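Section 4: Fitting and adjusting the Truveo overhead door closer

Applies to single-leaf internal doors opening onto corridors and landings. 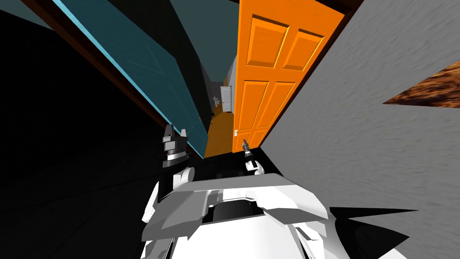
4.1 Before you start

Check that the door swings freely on its hinges and latches when pushed by hand. A closer will not correct a dropped leaf or a binding frame. Tighten or pack the hinges first.

Painted doors should be left until the paint has hardened fully. The template adhesive can lift fresh gloss.

You will need:
Pencil and steel rule
Drill with 2 mm pilot bit
Cross-head screwdriver
4 mm hex key (supplied)
Spirit level

Note: On fire doors, use only the screws in the bag marked F. Refer to the door manufacturer's instructions before drilling.

4.2 Marking out

1. Decide which face of the door will carry the closer body. For standard fitting this is the pull side, the face you see when the door opens towards you.
2. Cut the paper template along the line for left-hand or right-hand hanging.
3. Hold the template against the top edge of the door with its arrow on the hinge line. Check it with the spirit level and tape it down.
4. Mark the hole centres through the template on both the door and the frame head.
5. Remove the template and keep it. The reverse side is needed for parallel-arm fitting (section 5).

4.3 Fixing the body and arm

1. Drill the pilot holes to a depth of 14 mm. Wrap tape around the bit as a depth guide.
2. Fix the closer body with the adjusting valves facing the hinges. Drive all the screws loosely, then tighten them in diagonal pairs.
3. Fix the arm bracket to the frame head.
4. Fit the main arm to the spindle and tighten the spindle screw.
5. Close the door. Adjust the length of the link arm until it stands at a right angle to the frame, then join the two arms and lock the nut.

Caution: The arm is under spring load once joined. Keep fingers clear of the elbow joint while testing.

4.4 Setting the closing speed

Valve 1 controls the main swing. Valve 2 controls the final movement on to the latch. Both are turned clockwise to slow the door.

1. Open the door fully and release it.
2. Turn valve 1 by no more than an eighth of a turn, then test again.
3. When the main swing is satisfactory, set valve 2 so that the latch engages without slamming.
4. Repeat the test from a half-open position.

Caution: Do not unscrew either valve beyond the face of the body. Oil will escape and the unit cannot be refilled.

In cold weather the door may close more slowly. Make final adjustments with the corridor at its usual temperature.

4.5 Maintenance

Check the fixing screws after the first 500 operations and every April thereafter. Put one drop of light machine oil on the elbow joint. Do not oil the spindle.

Replacement arms and screw packs are supplied by Peeters, quoting part reference 11.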